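Odska > Workshop Notebook > Garment Handling > Practice Rules
Print this page | E-mail this page

16 January 2026
Entry by Mélanie Pelletier
Re: working rules for hand-held gripper sessions, shirts and T-shirts, revision after floor check

The rules adopted in September were written before the second table was in regular use, and several of them no longer match the way sessions are run. The purpose of this entry is to record the wording now in force, the points still open, and the observations on which the changes rest. Colleagues at Katis and Desjardins receive the same text. Where the old sheet and this entry differ, this entry applies.

Rule 1. Start position. The garment is laid flat on the table covering before the grippers are brought to it. Flat means that the body of the garment is open and both ends of the hem can be reached. Soft creases are permitted. A collar that has bunched up is permitted if it does not lie under a gripping point. The earlier wording, "free of wrinkles," is withdrawn. It led operators to spend longer smoothing the cloth than handling it, and the resulting recordings showed a neatness that no household pile will ever have.

Rule 2. First grip. Both jaws close on the hem, one at each lower corner, and the operator pauses before lifting. The grippers rest on the table during the pause. The indicator light on the housing is checked at this point and not later.
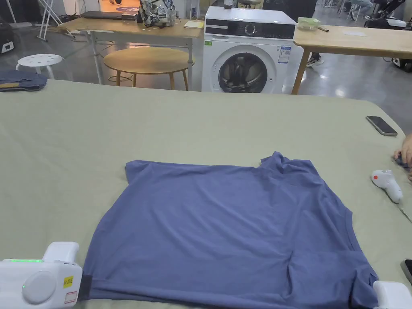 Desjardins objects to the pause in Rule 2 and asks that the objection be entered here. The pause teaches a habit that has no place in the finished motion, the comment reads, and anyone who trains on these sessions will have to cut it out again by hand. A shorter stop, or a mark in the log at the moment of closing, would serve the same end.

The objection is noted and has merit. The pause stays for the present because the review of the last 50 sessions depended on it to separate a poor grip from a poor lift. Of the 442 sessions on file under the old sheet, nearly all lack such a point, and the reviewers could not agree on where the grip ended. If the log mark proves reliable, Rule 2 will be reworded and the pause dropped.

Rule 3. Clear area. Controllers, cables and telephones are to be kept outside the reach of both grippers. The old sheet said "off the table," which was not followed and could not be enforced, given that the controller must remain within reach of a hand. The new wording sets a margin of 13 inches from any edge of the laid-out garment. Items that stay on the table lie to one side and are not moved until the session closes. A cable must not cross the cloth under the garment.

Rule 4. Surfaces. Two kinds of surface are now accepted: the table with the green cloth, and the padded surface in cream white. They are logged separately. Cloth behaves differently on padding, where the fingers can press below the level of the garment and take up more fabric than intended. Operators moving from one surface to the other are to make 8 practice grips first. These are not recorded. Florkolgate has asked whether a third surface could be added and has been told to wait until the two existing ones have been compared.

Rule 5. Finger check. Before each session the two fingers are brought together and inspected at the seam where they meet. The screws at the fingertips, the side joints and the lower ends of the arms are checked by hand for looseness. A gripper with a loose screw is set aside and tagged. It is not tightened at the table.

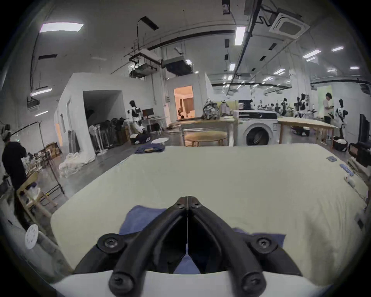
Gripper fingers closed over blue cloth, padded surface (see Rules 4 and 5).

Rule 6. Lift and stretch. The garment is raised by opposite ends until it clears the table or nearly so. The top edge is to be taut. The lower part may sag, and a sleeve may touch the table. Under the old sheet a touching sleeve counted as a fault, and two reviewers at Katis applied it strictly while the others ignored it. It is no longer a fault. Bunching at the jaw is recorded as an observation, with the side given, left or right, as seen by the operator.

Hands remain on the gripper handles throughout the lift. No one reaches in to free a sleeve or to turn a collar. If the garment cannot be stretched without help, the attempt is logged as incomplete and 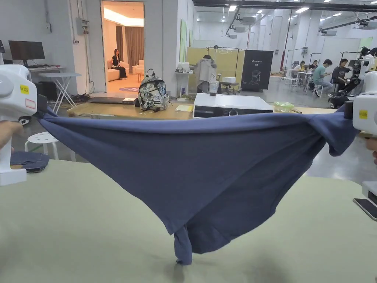
the operator returns to the start position in Rule 1. An incomplete attempt is kept on file. It is not to be deleted or recorded over, whatever the operator thinks of it.

Rule 7. Other people on the floor. Work at neighboring stations may continue during a session. Persons not taking part stay clear of the table – this includes visitors – and speak to the operator only after the garment has been put down. An exception is made for any warning about safety, which is to be given at once and loudly.

Open points:
– Log mark in place of the pause (Desjardins to supply a draft).
– Whether denim should come under these rules or have its own sheet. Rule 6 was written with shirts in mind and does not suit a heavier cloth.
– Margin in Rule 3: Katis prefers a line marked on the table covering. To be tried on one table first.
– Form of the tag in Rule 5. The present tags fall off.

Old sheets are to be removed from the binders by the person who opens the binder next. M.P.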